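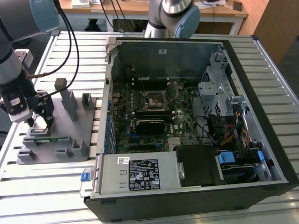 Photo: Isabelle Thibodeau / Brodeck

Gallery: What the arms would cost us, and what they'd have to do first

Brodeck takes in old desktop towers, pulls what can be sold or reused, and sends the rest on for metal. The work is done by hand at the moment. In April we were asked to put a number on doing part of it with robot arms, and the quote from Soletis landed a few weeks later with a very nice cover page.

I have read plenty of nice cover pages. So this gallery has one picture, shown large, and the captions underneath go with different parts of it. Budget notes are mine. Bench notes are from Devendra Upadhyay, who has taken apart more of these machines than he would like to remember.

The tower
On its side, panel off, board facing up. Every vendor demo I have sat through starts at this point. Getting a tower to this point is a separate job, and the Soletis quote has no line for it. Devendra puts cases on the bench himself and expects to go on doing so. If a person has to stand there to lay the thing down and take the panel off, that person's hours belong in the comparison. I put them back in.

The socket
Empty, with the lever up. "Fine," says Devendra. "Now show me one with the lever down and a cooler on top that somebody glued on with ten-year-old paste." We have asked for that in writing as an acceptance test. No answer yet.

The cables
Red, yellow and black, in a bundle on the drive cage side, with more black ones lying over part of the board. Cables are where I stop believing cycle times. A board is stiff and stays where it was put. A cable goes where it likes, and two towers of the same model will have them tucked in two different ways. The quote prices cable handling as a software option, renewed yearly. I would like to see it work before it becomes a subscription.

The drive carrier
Black, lower middle of the case. Drives are the one part we can't afford to lose track of, for reasons any customer with a data policy will understand. Whatever we buy has to log each one. Motaung, the second bidder, includes logging in the base price. Soletis does not. That gap was on page 11 of the quote, in the small type.

The power supply
Silver, black label with white print, a barcode sticker beside it. Reading labels sounds like the easy part, and it may be. Our trouble is that labels on incoming stock are scratched, greasy, or stuck on by whoever did the last repair. We will be sending both bidders a box of the ugly ones.

The fixture
Gray, 3D-printed, two tall posts at the back and small brackets along the front, with a green circuit board module resting on it. I like this part best, and it also worries me. Printed fixtures are cheap and you can change them in an afternoon. But one fixture fits one kind of module, and we see a lot of kinds. Devendra's guess is that 2 shapes would cover most of what we'd want to hold. My guess is that we'd own a shelf of them by the end of the first year. The budget now has a line for fixtures and a line for the hours spent designing them.

The gripper
Black, white housing at the wrist, just over the module. Ask what it costs to replace the fingertips, and how often. Soletis said "as needed." Motaung gave us a price and an interval, and I would take a number I dislike over a phrase like that.

The second arm
Silver with a light blue joint cap, behind the tower. A pair of arms costs close to double, and I have yet to see a plain statement of which jobs need both. We asked for the quote to be split. One arm first, with an option on the other, price held for a year.

The bench
Slatted aluminum, so things can be bolted where you want them and moved when you change your mind. I have no complaint about the bench. Buvura sells the same general sort of thing without the arms, and we may buy one for the hand crew whatever happens.

Where it stands
The sales sheet says the system pays for itself at 1,000 towers. That figure assumes the arms finish every unit they start. Run it again with 70 percent finished and the rest passed back to a person, and payback slides well past the warranty. I don't know which percentage is right, and neither bidder has offered to put one in the contract.

Isabelle thinks we should lease. Devendra wants the bench. I have asked for a paid trial on our own stock, at our own site, with our own cables.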